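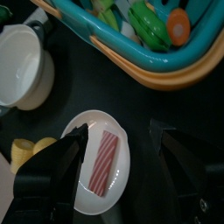
How should a mixed tub of play food be sorted before it goes back out on loan? Tip it out, wash it, sort it by type, then pack each type with the cookware it is used with.

Trestholm > Toy Library > News

Play kitchen stock check finished

The toy library at Trestholm has completed its October check of play kitchen stock. The count came to 1,134 pieces, of which 203 were withdrawn for splits, sharp edges or worn fastenings. Toy vegetables made up the largest group.

Stock is now held in plastic baskets, one placed inside another when the outer one is needed for carrying. Toy pots stay beside the food basket during packing and are checked for chipped rims and slack handles before they are put away.

Tahira Orakzai, who ran the check, said the old boxes were too deep. "Small pieces went to the bottom and were not washed. A basket can be emptied on to a table in one go."

Borrowers are asked to return sets dry and to report missing pieces on the loan slip. Sets may be kept for 10 days. Asanka Wanigasekara is taking offers of spare toy pans and lids at the desk until noon.

Filed under: Stock and repairs, Play kitchens

Contact the desk | © Trestholm Toy Library | Back to top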